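Histstead Automation Letter
November 18, 2019
Tools we tried: the Cendo kitchen package

By Vaida Eglītis

Several readers have asked us for a look at simulated kitchens, after our April issue treated only warehouses. We have now worked with one. Cendo is a package of simulated home kitchens from the small firm Biklow, made for people who want to train or test a robot arm before they let it near real furniture. You install it on your own computer, connect your control program, and the arm moves in a kitchen which exists only as a rendered model.

The price of the standard license is 1,110 dollars for one year and one workplace. For this you receive 32 kitchen layouts, the camera views, and support by e-mail. There is also a short license for 200 dollars, which runs one month and contains the same layouts but no support. We bought the short one first and changed to the standard one when we had a question about joint limits which the manual did not answer. Biklow deducted the first payment, and I thought this was correct of them.

The installation took me one morning. The greater part of that time went to an old graphics driver on my side. After this was repaired the first kitchen opened without problems, and I could drive the arm with the keyboard inside the hour. The manual is well ordered but it assumes that you already know how a joint is described in a file. A beginner should plan a few evenings for this.

What interested me most was doors. In many cheap simulators a door is a flat plate on an invisible axis, and the robot learns a movement that a real door would not permit. In Cendo each door has a weight, a friction value and a stop, and you can change all three in a text file. I made one door very heavy, and my program, which pulls with a fixed force, simply stood there and pulled. This was a useful lesson to receive at my desk.

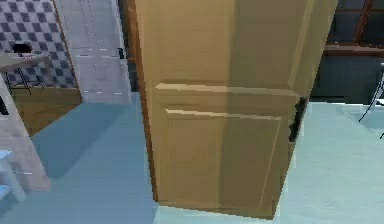
A wooden door in one of the Cendo kitchens, with the tiled wall and the counter at the left.

The furniture is drawn in a plain manner. Panels and edges have clear shading, and the shapes are easy to separate by eye. My colleague who works with image recognition would have liked more wear, such as scratches and fingerprints, for a program that has seen only clean wood will be surprised in a rented apartment. It is possible to load your own surface pictures, and we did it for two cabinets. The file must be square, otherwise it is stretched and the program does not warn you.

For the test we used a list of tasks that the firm Bakhtiari was kind to share with us. They build grippers for kitchen work and they keep this list for their own trials: open a door, move a pot, push a drawer closed, and so on. We ran 194 attempts over two weeks. I will not print a table of success, because the result says more about my control program than about the package. What I can report is that the simulator stopped only once, during a night run, and that the saved file could be opened again the next morning with everything up to the last minute inside.

The speed is good when you use one camera. With two cameras it is still comfortable. When I added a third one, the simulation became slower than real time on my machine, which is four years old. Biklow says in the manual that a newer graphics card is recommended, and I believe them.

More difficult than the doors were the repeating patterns. A program that finds its position from what the camera sees can be confused by tiles, for one square resembles the next one very much. Ours lost its position several times when the camera came close to a tiled surface and had no corner of furniture to hold on to. I do not count this as a fault of Cendo. The same thing happened to us two years ago in a real kitchen, and it was then much more expensive to find out.

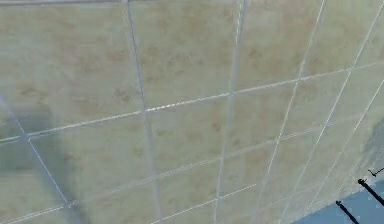
Can I use Cendo with an arm that is not in the supplied list?
You can, if you have a description file for your arm in one of the common formats. Biklow supplies a small converter, and you must enter the limits of the gripper by hand. Plan half a day for it, and test each joint separately before you start a task.

The quality of the surfaces is uneven at a short distance. From the middle of the room everything looks tidy. When the camera is brought very near, the tile texture becomes soft, and small details run together. For grasping a handle this made no difference to us. For a cleaning robot, which should decide if a mark is dirt or only the pattern of the stone, I would want a sharper texture. I wrote this to Biklow and they answered that larger texture files are in preparation, without naming a month.

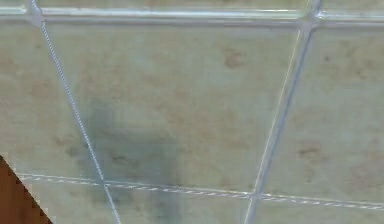
Tiles at close range, with a dark patch reaching over the lower grout line.

Shadows can be switched off or made softer in the light settings. I recommend doing at least one part of your training with strong shadows and one part without. Our first program had learned with one lamp only, and when I moved the lamp it reached for the wrong side of a pot.

A few smaller remarks. The window for the camera views cannot be moved to a second screen. The units are meters everywhere except in the gripper file, where they are millimeters, and I lost an afternoon to this. Sound is not included.

For a school or a small workshop that already has someone who can program, I find the price fair. If you only want to see whether an arm would fit between your counter and your refrigerator, the month license is enough. Readers who are members of Histstead can borrow our workplace license on the office computer, please write to me some days before so that I can close my own work.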